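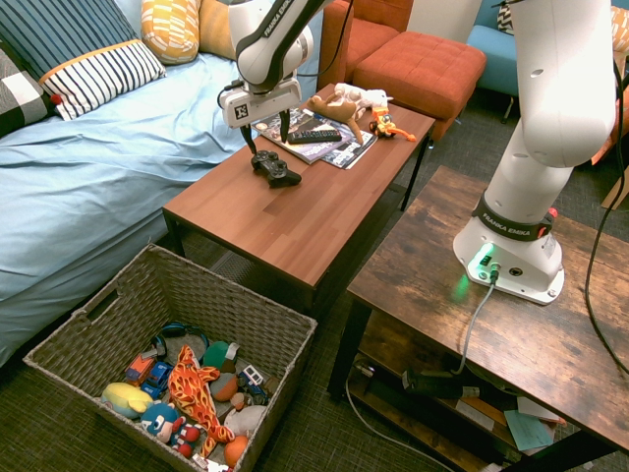 Bellow workshop, Halla – Mar 10, 2023

Tidy-up task again, living-room set. Game controller on the coffee table, toy basket on the floor, the usual clutter left where it was. Writing this up while I still remember which bits annoyed me.

The question from upstairs is whether the arm can take over the evening reset of the show flats. At present two of the housekeeping team do it after the last viewing. The slide I was shown says this will "free them for other work". I asked what other work and was told that was being looked at.

Log for the current set-up: 197 attempts, 18 of them stopped by hand. I don't much like either figure. The attempts are all on one table with the same few things on it, and a stop by hand means one of us was standing there ready to press the button. If a person has to stand and watch, you have swapped a job with some walking about in it for a job with none. I did a full afternoon of it and my back was worse than after a shift of making beds.

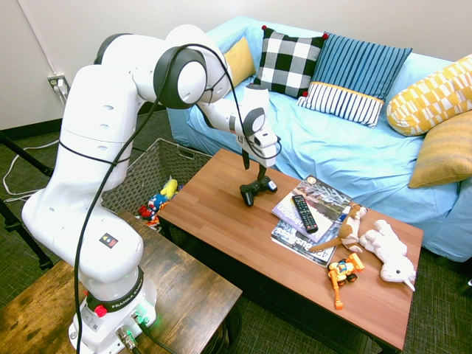

Controller held just above the table top.

Things the plan leaves out:

Plush toys. Soft, odd shapes, no two alike. The team pick them up two at a time without looking.

Knowing what belongs where. Remote stays on the magazines, controller goes away. That is a house rule, and it changed twice last June. Who tells the arm? On the plan it is "operator", and operator turns out to mean the same two people, on the same pay, with a 58 page manual from Vakulenko that I have read and would not wish on anyone.

Speed. Did not time it properly. Slow enough that I made tea.

To be fair to it, the arm doesn't mind bending to a low table, and knees did come up when we talked to the team. I would take that more seriously if the floor were part of the trial. It isn't yet. 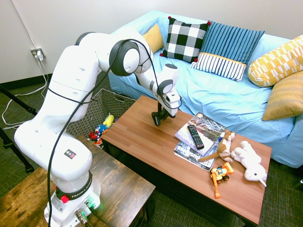 Flura read the draft of this and thinks I am being hard on it: the team were asked, and most said they would sooner learn the arm than carry on crouching, so long as the hours stay the same. Fair enough, but I want that last part in writing before we quote the first part to anyone.

To do: move the basket and run the set again. Ask for the rota before and after, side by side. Find out who gets called when it stops at night.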